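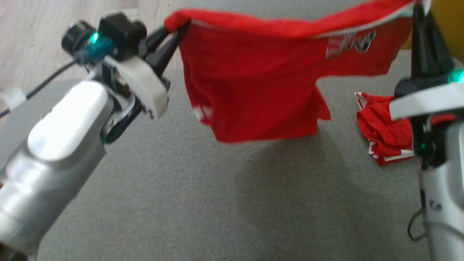

Page last changed: March, 4:20 pm

I've split the grasp planner into two processes. The old version picked a point on the cloth, planned both arms, then froze while it waited for the next depth map. Bakker, our scheduler, now runs perception at 20 Hz and hands the planner the newest cloth mask it has.

The mask is still the weak part. Red on red gives it trouble, and two garments near each other can come back as one blob with 249 edge candidates.
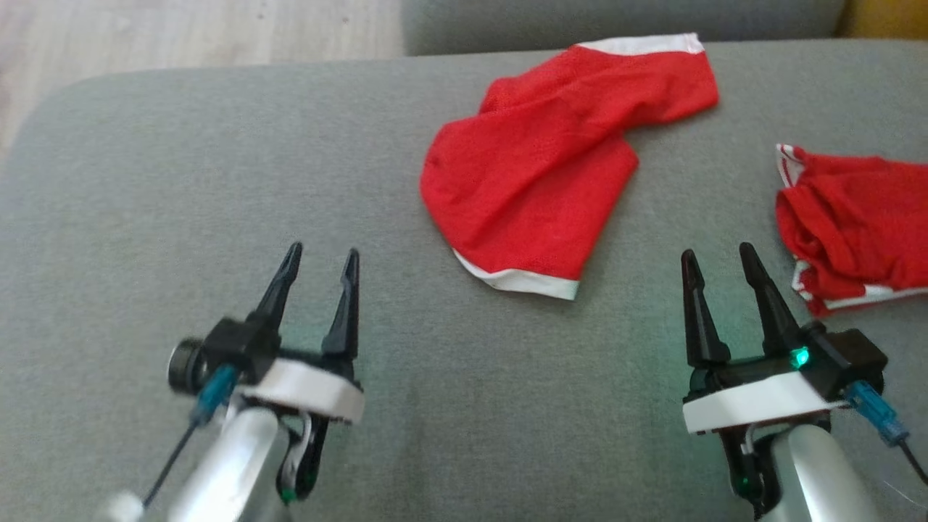 Both grippers open over the sofa seat, two red garments to sort out.

I tried raising the colour threshold first. Instead, I ended up favouring the white trim, which has a cleaner edge than any fold — at least on this kit. 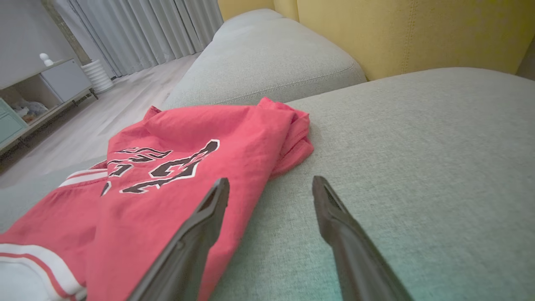 Posted by the author, controls developer, Dollthorpe

The wrist view goes through a separate node called Wunoment. It checks where the fingertips sit relative to the cloth edge before the close command is sent. The printed graphic used to throw false edges, so I now mask out dark regions with a pale outline.

Config is in commit 396. Next job is the timeout on the left arm, which still drops its plan if the mask arrives late.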